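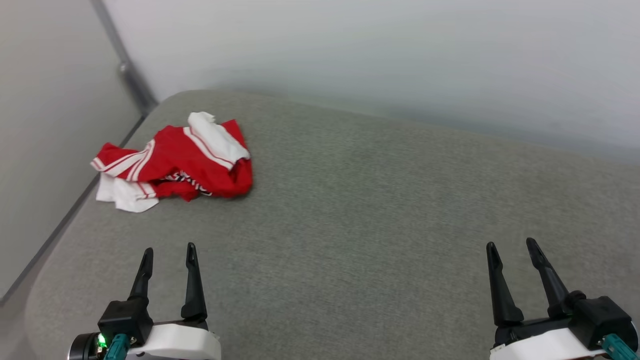
A red and white garment, probably a sports shirt, in a loose heap.

I've known Triin Rozīte for years through the swim club, and I had no idea until last winter that she mends sports clothes for a living (well, half a living - more on that later). So I got her on the phone in November with a pot of coffee next to me and asked her to start at the beginning.

"The beginning is my brother's goalkeeper shorts," she said. "He ripped them the night before a game and Mom was at work. I was 11 and I used fishing line!"

The brother is Mārtiņš, who still plays, and still rips things. Triin learned to sew properly much later, at a curtain workshop called Floken, where her boss Gunārs Mockus made her unpick a whole week of hems. Was she mad? "Furious. I went home and told everybody I was quitting. Then I went back in the morning and did them again, and they hung straight."

These days she works out of a back room in Kuusk, and she takes in team shirts, ski pants, leotards, anything that stretches. Stretch is what scares most people off, so I asked what we're all doing wrong.

"You're pulling! Everybody pulls the fabric while they sew, and then it goes wavy like lasagna. Let the machine feed it. And get a ballpoint needle, please, they cost nothing."

She's just as firm about washing. Inside out, cool water, no fabric softener, and keep printed numbers away from the iron. I confessed that I've melted a number 7 onto my own ironing board and she laughed for a good long while.

Her biggest job so far was 300 bibs for a running club, all with the same bad side seam. It took her 3 weeks, and Jericho Layug from next door came over in the evenings to snip threads and eat her crackers. "I paid him in pants," she said. "I took up every pair he owns."

And the money? She still does two mornings at the post office and doesn't mind a bit. "I like the people and I like sitting on a different chair."

Before we hung up I asked if she'd look at my old ski jacket. She wanted to know if the zipper was metal or plastic, and I had to go down to the basement to check. It's plastic. She's doing it after New Year.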